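Refilling a Desk Pen Cup

Whiteboard markers last longer when they are sorted before they go back on the desk. The steps apply to any open cup, mesh or solid.

1. Empty the cup and wipe the base.
2. Test each marker on scrap paper. Discard any that skip after 2 strokes.
3. Press each cap until it clicks.

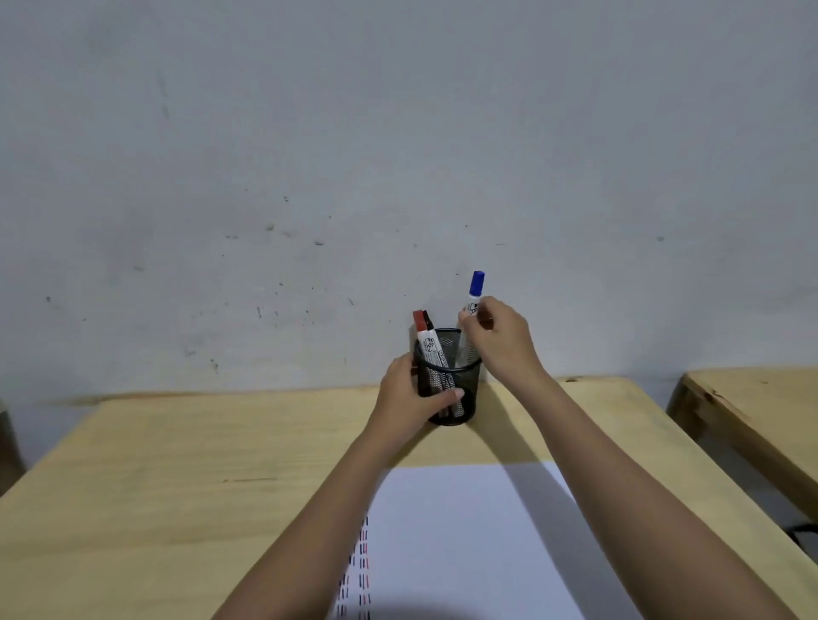 4. Hold the cup with one hand and lower the markers in one at a time, caps up – a light cup tips easily when filled from one side.
5. Keep one marker per color. Store spares flat in a drawer.

A cup set against the wall is less likely to be knocked over. Repeat the check every 3 months.

Filed under: Desk storage, Clunder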